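4.2 Chore readiness: what the demonstrations cover and what they don't

The question we get from most readers outside the field is a simple one, whether machines can do the washing up, the sorting, the bench work yet. Section 3 gave the benchmark numbers. In this section we look at the work itself and why the numbers flatter it.

Collection. Demonstrations were gathered with hand-held grippers, Skinthorpe pattern, two soft-faced fingers and a body held in the operator's hand. No arm in the loop at this stage. The operator does the chore, the gripper records it, and the policy is trained afterward on what the fingers did. In total 2,229 demonstrations were kept after filtering. Another 239 were dropped, mostly for tracking loss or a chore abandoned partway. We aimed for 2,000 and stopped when the booking on the hall ran out, so the final set is a bit lopsided toward the tasks we scheduled in October.

Tasks. Three families. Household (folding tea towels, clearing a table, loading a dish rack, closing drawers). Shop floor (binning fasteners, coiling a lead, seating a part in a jig). Mixed, meaning anything that needed two grippers at once. The mixed family is the smallest and the hardest, and it is also the one people care about most. A tea towel can be folded one-handed by a patient person. A fitted sheet cannot.

Why the household set is harder than it looks. Shop-floor chores have a jig, or a tray, or at least a bench that stays put. Kitchens don't. The mug is where the last person left it. In the Favlow trials the policy would pick a mug from a marked mat nine times in ten, then fail when the same mug was turned so the handle faced the wall. We had put this down to lack of data. It is probably grasp approach instead: operators rotate their wrist early, well before contact, and the recorded motion only makes sense if you know what they were about to avoid. The policy doesn't know. It copies the rotation at the wrong time and knocks the mug over.

Cloth is worse. Favlow reports completion, not quality, and a towel folded into a lump counts as folded. We rescored the household runs with a stricter rule (edges within a finger width, no inside-out corners) and the ranking of methods changed. The Haberkorn baseline, which does well on rigid objects, fell to last. Full table in the appendix. The rescoring was done by hand and is slow, we do not claim it scales.

Shop floor. Better news here, with limits. Binning works. Seating a part works when the part has a chamfer, and mostly does not when it hasn't. Coiling a lead never worked reliably on the arm even though operators found it the easiest chore of the lot and recieved almost no instruction for it. We suspect the trick is in the slack hand, which lets the cable run through loosely and pinches only at the top of each loop. A parallel gripper at constant force has no equivalent. Skumen controllers allow a force schedule but it has to be written by hand per cable, and at that point you may as well buy a cable reel.

Clutter. All collection took place in a working hall, with other people at their desks and tools left out. This was deliberate. Earlier sets were recorded against a plain backdrop and the policies trained on them lost the object as soon as a second person walked behind the table. Ours lose it less often. Overhead lighting was left as it was, including glare off the lamps, and the daylight changed through the day. Runs recorded after 3 p.m. are flagged in the metadata for anyone who wants to hold them out.

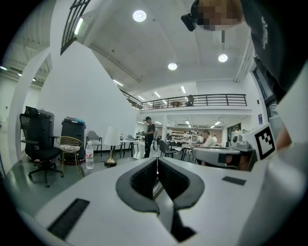 Figure 7. Collection hall with hand-held grippers. Near the marker block, a second gripper lies on the table; desks and mezzanine behind.

Can a machine trained this way be left alone with a sink of dishes?

Not at present; it can move dishes from a known place to a known rack, and it needs a person close by for anything nested, greasy or upside down.

The longer version of that answer is about recovery. A person who drops a fork picks it up, and doesn't think of it as part of the chore. Our demonstrations contain very few drops, because operators got good quickly and because the filtering step threw out several of the messier attempts. So the policy has seen hardly any recoveries. When it drops the fork it continues the motion with empty fingers, racks nothing, and moves on to the next item quite calmly. Adding back some of the filtered runs helped a little on cutlery and not at all on plates. We'd want a set collected with mistakes in it on purpose before saying more.

Speed. Left out of most papers, including our own earlier report. An operator with a gripper is slower than the same operator with bare hands, and the arm is slower again. For a shop running one part overnight this may be fine. For a kitchen it's hard to see who would wait. We did not optimise for speed and the times in the appendix should be read as upper bounds — a tuned controller would certainly do better on the long reaches, less so on the grasp itself, where the arm hesitates.

Limitations of this section. One hall, one gripper design, operators who all knew the purpose of the study. Tea towels of one brand. No wet objects in any of the household runs, which rules out most of what happens at an actual sink. Wet runs are planned with sealed finger pads, and will be reported seperately.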